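Home Notices Library Hire Members Search

Lusmont Music Library Forum > Hire and Returns > Pencil markings in hired parts
Reading time: 2 minutes

Members are asked for their views on the proposed change to the hire rules. At present, borrowers must rub out all markings before a set is returned. Under the proposal, bowings and breath marks made in soft pencil could stay in the parts, and the next borrower would receive them as they stand. Ink would remain forbidden. 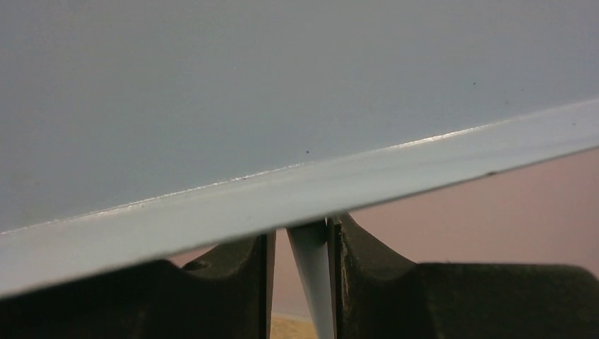
Damulex
Hire Desk Moderator

The library holds 1186 sets for hire. Checking returned parts for stray markings takes up much of the desk's time, and the paper suffers from repeated rubbing, above all in the older string parts. The present rule allows 7 days for cleaning after the last concert. Many borrowers have asked for longer. The desk would prefer to remove the need for cleaning altogether, and would welcome replies before the rules are reprinted in September.

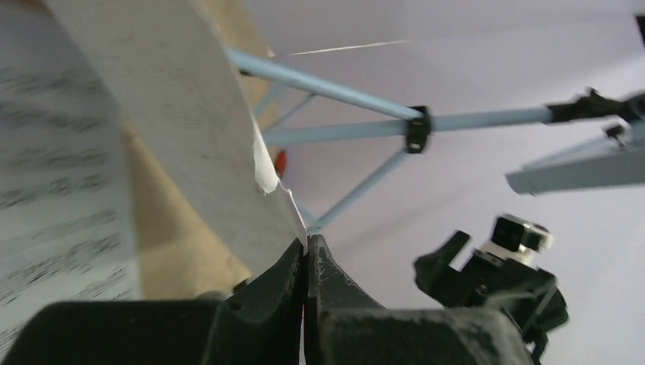
Zistance

We do not support the change. Our players received a set last year with three layers of bowings, two of which contradicted each other. The leader spent an evening removing them. If the rule is relaxed, the work will simply pass from the borrower who made the marks to the borrower who did not. We would accept a longer cleaning period, and suggest 10 days.

Sosa Strings

We must respectfully disagree with the previous reply. Sensible bowings are of real use to a group with limited rehearsal time, and we have more than once been sorry to rub out good ones. We do accept that cue notes, telephone numbers and drawings should be removed in every case.

The current wording may be found in the members' bulletin, where rule 2 deals with markings of all kinds and makes no distinction between pencil and ink.

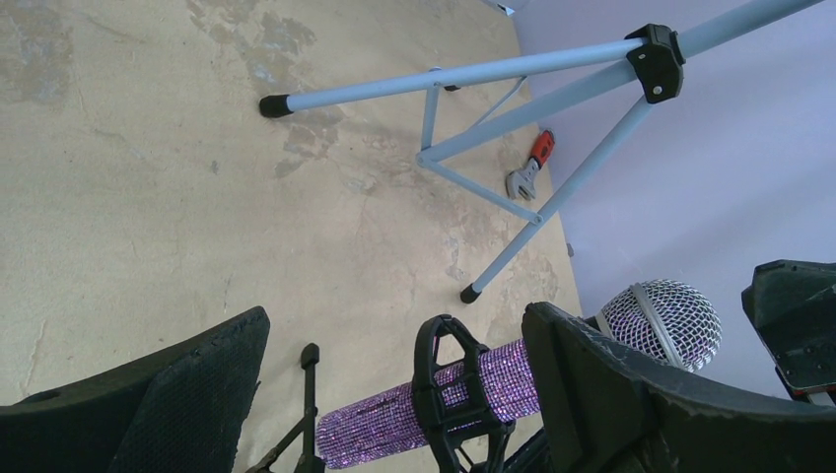 Microphone with purple rhinestones, tripod stand behind

Zistance

Thank you for the reference. Rule 2 was written with ink in mind, and we agree that it needs tidying. Our objection to inherited bowings stands. Could the library keep one marked master set for popular works and send it only on request?

Damulex

A marked master set has been considered for the larger symphonies. It would require a second shelf mark and a separate line on the hire form. The suggestion will be put forward with the others.
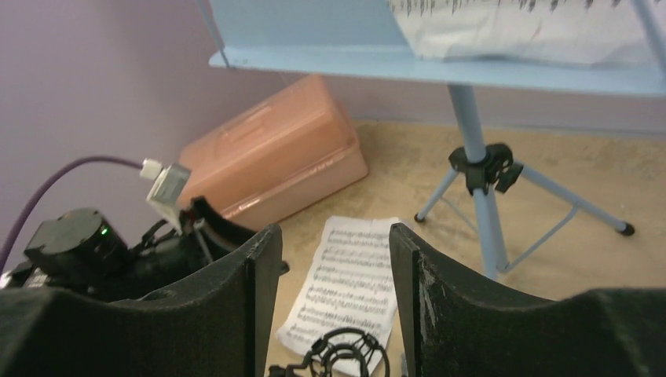

Purple cable and white plug.

Sosa Strings

We would be content with that arrangement, provided that no extra fee is charged. We would also ask that wind parts be treated separately, as breath marks differ a great deal from one player to the next.

Damulex

Noted. The present rule continues to apply to all sets now on loan.

Contact the Hire Desk | © Lusmont Music Library | Back to top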